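Squeaky Floors and Where to Find Them: A Term Project on Share House Noise in Illdale 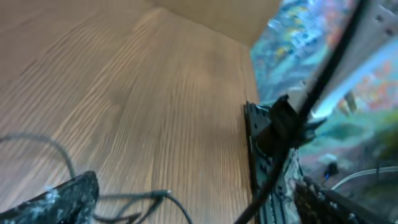

Our tutor asked whether a squeak was really a subject, and whether we had thought about bus timetables, as the other group had. We had thought about bus timetables. We went with squeaks.

Method

We visited 9 share houses in Illdale, all built before the Nerkance estate went up, and walked every hallway in socks. Each squeak got a chalk mark and a score out of 5, where 1 is a mouse and 5 wakes the person who has an early shift. Walking was done on a Thursday, after dinner, when tenants were home and able to object.

Results

We logged 782 squeaks. The worst house, on Ccori Street, had 200 of them, most within reach of the fridge. Bedrooms were quieter than hallways, although tenants had a habit of putting rugs over the evidence. Colour of the boards made no difference, a theory we spent far too long on.

Talcum powder brushed into the gaps lowered the score in most spots for a week. Screws worked better, but the landlord at Sterar Court had views on screws.

Limits

Two of us are heavier than the third, and the scores show it. We should have used the same walker throughout.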